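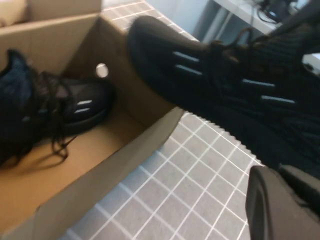

One shoe in the box, one in the gripper, at Furnero's open day.

Furnero opened its doors to visitors on Jun 30, 2021, to show off a robot that packs sneakers. The company calls the system Alley. It wants shoe sellers to believe a job now done by hand can be handed to an arm with a gripper on the end.

The shoes were black, with laces and white stripes, and the box was an open cardboard one on a gridded gray work surface. Visitors stood behind a rope and watched the same job over and over. A packer on a busy line would not have been impressed by the speed.

Furnero says Alley handled 439 pairs in testing in May. It did not say how many of those needed a person to step in, and a spokesperson who was asked twice said the figures were "still being reviewed." A handout put the number of shoe styles tried so far at two. A mid-sized warehouse may carry hundreds.
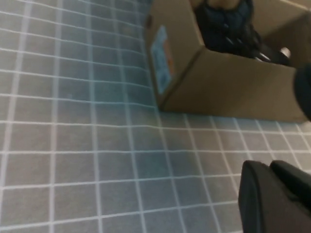 Page last changed: Jun 30, 2021

The box sat open on the grid with the gripper close by. On a real line, boxes come in bent and lids stick. Tissue paper gets everywhere. No tissue paper was used in the demonstration, and the staff running it chose the shoes.

Cifuentes, a shipping firm that sent people to the open day, said it had not placed an order. Kamis, which makes the control software, said a trial at a customer site is planned but would not name the customer or give a start date.

The price is also unclear. Furnero offered a monthly lease figure to buyers in a closed session and asked that it not be printed. Its sales sheet promises 400 pairs a shift, with a footnote saying results depend on "product and conditions." The demonstration was too short to test that claim either way.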